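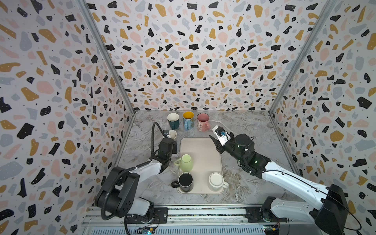

Terrazzo-print walls over a gray and white marble-patterned surface.

Peel-and-Stick in a Rental Kitchen: What I've Learned So Far

Posted August 20, 2020

I have now papered, peeled and re-papered more surfaces than I care to admit, and I still get a little giddy when a fresh roll shows up at the door! Big flecks, marble veins, fake tile, I love all of it. These are my best tips for the stuff, mostly from my own kitchen and a few from my sister's laundry room.

Before you buy

Order samples. Tape them up and leave them there for a weekend so you see them in morning light and under the kitchen bulbs at night. My first pick looked creamy on the screen and turned a sad yellow next to our cabinets.

Check the repeat on the label. A busy scattered pattern hides a bad seam so much better than stripes or a grid, so if you've never done this before, go busy! My Konduvo roll had flecks all over it and I honest-to-goodness can't find one of the seams anymore.

Buy everything at once and look for matching lot numbers. I needed one more roll in December and had to settle for a different lot (mine was 621), and the background was a shade grayer. It went behind the fridge.

Getting the wall ready

Grease is the enemy. Wash with warm water and a good squirt of dish soap, rinse, then go over it again with rubbing alcohol on a rag. Let it dry overnight. If the paint is new, wait 4 weeks before you stick anything to it.

Fill dents and nail holes and sand them smooth. Thin vinyl shows every crumb. Run your palm over the whole wall with your eyes closed, you'll feel bumps you can't see.

Take off the outlet covers, and turn off the breaker first, please.

Hanging it

Draw a plumb line with a level and a pencil. Don't trust the corner of the room. Ours is off by a good bit from counter to cabinet, and I found that out the hard way.

Cut each strip 2 inches too long. Peel back only the top few inches of the backing, line it up, and press as you go, pulling the backing down from behind with your other hand. Start from the middle and smooth out toward the edges. I use a Doucet squeegee with a felt edge (an old gift card wrapped in a sock works great too).

Bubbles: lift and re-lay if you can. If it's a tiny one, prick it with a pin and push the air out.

Inside corners: don't try to wrap one big sheet around. Run it just past the corner, trim, and start the next piece on top of that little overlap. So much neater!

Change your knife blade way more often than seems sensible. A dull one drags and tears.

Counters and shelves

Marble-look film is wonderful on shelves and on a desk or craft table. Wrap it under the front edge and warm it with a hair dryer on low so it stretches around the curve. Use a cutting board, always, and a trivet for anything off the stove. Keep it well clear of the burners.

Wipe up coffee, turmeric and beet juice right away. For a stain that already set, try a paste of baking soda and water, leave it a few minutes and wipe gently.

Taking it down

Warm a corner with the hair dryer, then pull slowly, back on itself and low to the wall. Sticky bits come off with a dab of cooking oil, then dish soap.

Save your scraps! I've lined 2 drawers and covered a beat-up recipe box with mine, and the last strip is waiting for the inside of the medicine cabinet.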